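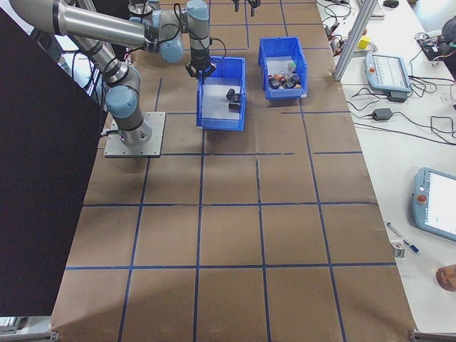
Where Does This Go? Speaker notes for the February meetup, Wemen

Start on time, even if people are still getting coffee. Lights stay up for the first part, I want to see faces.

OPENING

Good evening! Hands up if you own a drawer you can't close. Keep your hand up if you know what is in it. (Wait. Let them laugh at each other.)

I love that drawer. I've spent the last few years helping small workshops, school art rooms and a couple of very crowded garages get their stuff in order, and every one of them has that drawer somewhere. Tonight is about small things: screws, fuses, beads, buttons, pen refills, the little feet that come off the bottom of chairs. Big things more or less sort themselves out, you trip over a ladder and you move it. Small things just settle, like silt.

Say up front: questions any time. Handout is by the door.

PART 1. THE JAR WALL

Tell the Jinadora story here, don't rush it.

Jinadora is a shared sewing and leather workshop, one long room over a bakery. When I first walked in they had 252 glass jars on one wall. Gorgeous! Morning light coming through all of it, everyone who visits takes a picture. And the members were buying new snaps every month, even with plenty of snaps up there, in four different jars on three different shelves, and two of the jars were up by the ceiling.

Points to bring out:

- The jars were arranged by who had donated them. It made perfect sense to the person who put them up and to no one who joined later.
- You need two hands to open a jar, and in a sewing room you usually have one.
- Glass on a high shelf means people tip things out on the bench to look through them, and what gets tipped out doesn't all go back.

What we did: kept the wall (they would have thrown me out the window otherwise), moved the pretty and rarely used things up there, and put the twenty or so everyday items in open bins at elbow height. Snaps, rivets, bobbins, needles, chalk, thread in black and white. That was an afternoon, plus buns from downstairs.

Ask the room: what do you reach for ten times a day? Where does it live? Take two or three answers. If someone says "in my pocket," that's a good answer, go with it.

PART 2. OPEN OR CLOSED

Next slide.
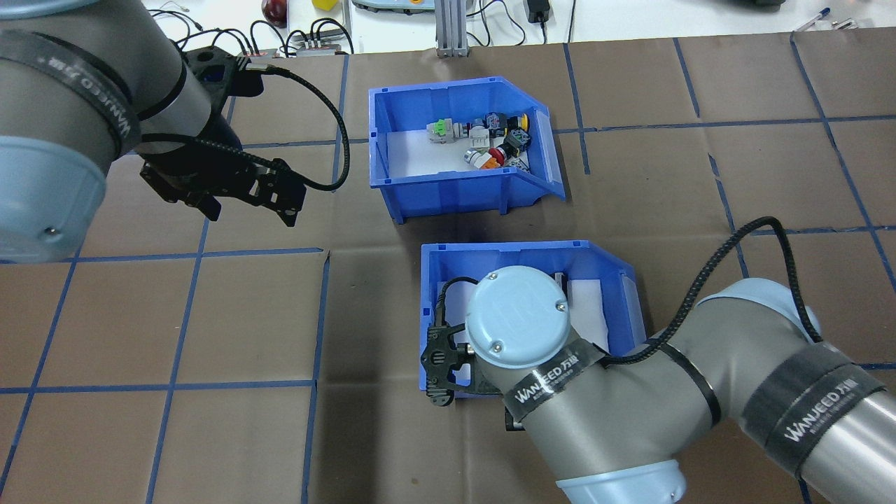
Switches and push buttons in an open-fronted bin. Note the paper liner.

My favorite argument. I've had it in kitchens, I've had it in a church basement, I will have it with you at the break if you like.

Open bins: you see what's inside, you grab it, you drop it back with one hand. They collect dust. They also collect other things, coins and gum wrappers mostly, and once half a sandwich.

Closed drawers: clean, stackable, safe around kids and cats. But a closed drawer lives or dies by its label, and you stop seeing what you have.

My rule of thumb, which I'll defend until the bar closes: if you use it every week, open. If you use it every season, closed. If you can't remember using it, put it in a box with the month written on the lid and look again in a year.

Liners. Talk about liners! A sheet of plain paper on the bottom of a bin is the cheapest upgrade I know. Small dark parts show up against it. When it gets grubby you lift the whole thing out, funnel the contents into your hand and cut a new one. I use the back of old flyers. Felt is nicer for jewelry and watch parts, terrible for anything with a burr on it.

Then the work surface. Same idea, bigger. Brown paper off a roll, taped down at the edges, and you can write on it. If you're sorting a big mixed lot, put down strips of tape to make squares and give every square a job. "Keep," "test," "who knows." The "who knows" square fills up first, every time, so make it larger than you think.

(If running late, skip the felt and go straight to labels.)

PART 3. LABELS

Slow down here. This is the part people write down.

Prusum is a bike project a short walk from the Wemen station, and they did something I've been copying ever since. They had a label maker and a very keen member, and the shelves ended up with 210 labels. Beautiful printing. Things like "M5x12 SHCS SS." New people couldn't read them! They'd stand in front of the shelf looking for "the bolt that holds the bottle cage."

So they peeled off most of them and wrote new ones by hand, in the words people say out loud. Bottle cage bolts. Bits for squeaky brakes. The proper size went underneath in small letters for those who wanted it. They also stuck one sample of each part to the front of its bin, with hot glue where glue would hold and wire where it wouldn't.

Try it with the room. Hold up the mystery object (curtain glider, it's in my jacket). "What would you call this?" Write down every answer. The one most people shout is your label. Last time we got "zipper guy," and I stand by it.

PART 4. THE ELEVEN-MINUTE CLOSE

Set the kitchen timer for 11 minutes and leave it ticking on the table while I talk, it's a good noise.

No storage survives without a moment in the day when things go home. At Jinadora it's at 5:30 in the afternoon. The timer goes on, everybody stops what they're making and puts away whatever is nearest, theirs or not. When it rings you're done, even if the bench still looks awful. Stopping on the bell matters a lot. People will happily join in a cleanup that ends.

Things that help:

- One "homeless" bin by the door for anything you can't place.
- Empty the homeless bin once a month, with snacks.
- Music. Loud is fine.
- Leave a little space in every bin. A full one is already overflowing, it just hasn't told you yet.

MONEY SLIDE

Someone always asks. The Prusum shelves cost almost 700 all in, and most of that was lumber. The bins came secondhand from Vigfúsdóttir, the hardware store on the harbor road, when they closed their back counter. Ask at any shop that's remodeling. Bakeries have excellent trays. So do dentists, surprisingly.

Don't buy containers first! Sort onto paper, look at the size of the piles, then go shopping. I have a closet at home full of lovely containers that fit nothing I own, and I'm happy to give them away tonight. They're in the trunk of my car.

IF THERE'S TIME

- Magnets under the shelf for jar lids, yes or no? (Yes for light stuff.)
- Color coding: fine up to five colors, then people guess.
- Batteries. Keep used ones out of the open bins, tape over the ends, take them in on the next trip to the recycling point.

Questions. Pass the mystery object around, and get it back this time. Containers by the car at nine.

Filed under: Talks & Handouts, Workshop Life, Small Storage

Contact | Copyright, text may be reused for club meetings | Back to top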